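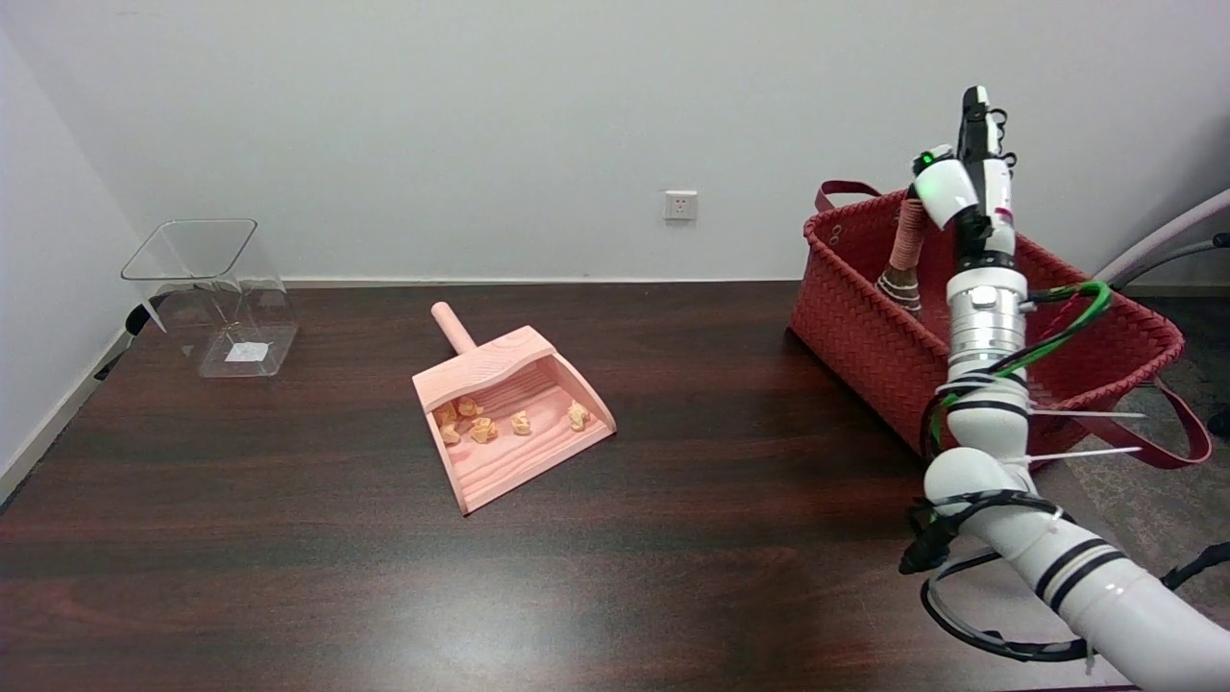 Clovumthorpe, June 24, 2022

Planner treats our clear bin as empty space - what do others do?
Posted by Sandamali Wijesinghe

Hello all, and thank you for the kind help with my calibration muddle. I'm working on a tidying task with one arm: brush from the red basket, bits from the pink dustpan into the clear plastic bin. The dustpan and basket come through the depth camera nicely, but the bin is mostly holes in the point cloud, so the planner in Flomeo happily routes the wrist straight through its walls. I've raised the planning attempts to 128 and it makes no odds. Is there a sensible way to tell it the bin is there, short of swapping the bin?
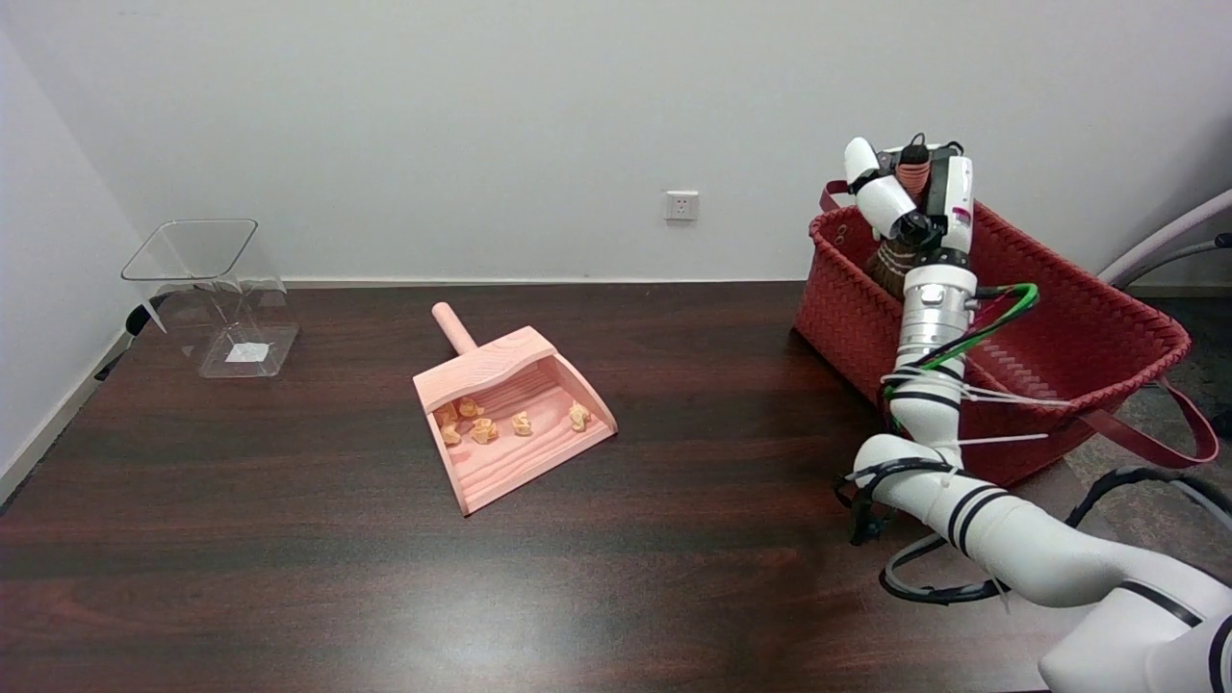
Page 2

Geltow

Hello Sandamali, I had just this trouble with a clear tub and lost a good part of July to it! Please don't bother with more attempts, as the planner can only avoid what's in its collision scene. Measure the bin and add it by hand as five thin boxes, four walls and a floor, and lean the walls outwards because yours flares towards the rim. Leave the top open or you'll never get a valid drop pose. One more thing - once the gripper has hold of the brush, attach the brush to the wrist link as a collision object too, bristles and all, and allow contact between it and the fingers. Otherwise the arm will plan as though its hand were empty, and lifting out over the basket rim gets rather exciting. I'd pad the cables on the arm as well.

Potgieter

Just put tape on the bin. Worked for me.

Sandamali Wijesinghe

Thank you both, I'll try the boxes first. Does the floor need padding too, Geltow, or only the walls?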